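Last updated: 5 January 2021

Day whatever of clearing out the kitchen, and I've finally reached the plates. I don't know how two people end up with this much crockery! There were 36 in the tall cupboard alone, half of them chipped, and a whole stack of Szabo ones from the old apartment that I never liked and kept moving anyway (three moves, I think, maybe four).

The light blue one stays. I paid 80 cents for it at the thrift store on the corner, years ago, and it's still the one I reach for when it's just me and toast. Otis Lindgren from upstairs has offered to take it off my hands twice now and the answer is still no, Otis. 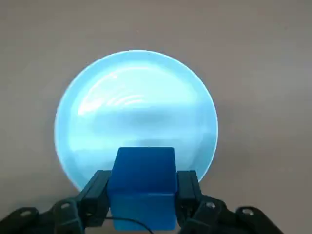
The blue plate, and a blue block with it.

I do love how shiny the glaze is, and that little raised lip, so good for anything with sauce. It's a paler blue than I'd been telling my sister on the phone. She wants one to match and I've been looking online, but everything that comes up is either too green or sold in sets of twelve, and I'm not going back up to 36!

Anyway, the Szabo stack is in a box by the door, wrapped in newspaper. Tomorrow it's mugs, and then the drawer with all the lids. I'm tired and my hands smell like newsprint, so it's soup tonight.

Comments (3)

marnie_k: Keep the plate!! I gave away my good green one and still think about it.

Otis L.: Third offer coming, just so you know.

pdx_tess: Do the lids first, mugs are the fun part.

We use cookies to remember your settings. By staying on this site you accept them.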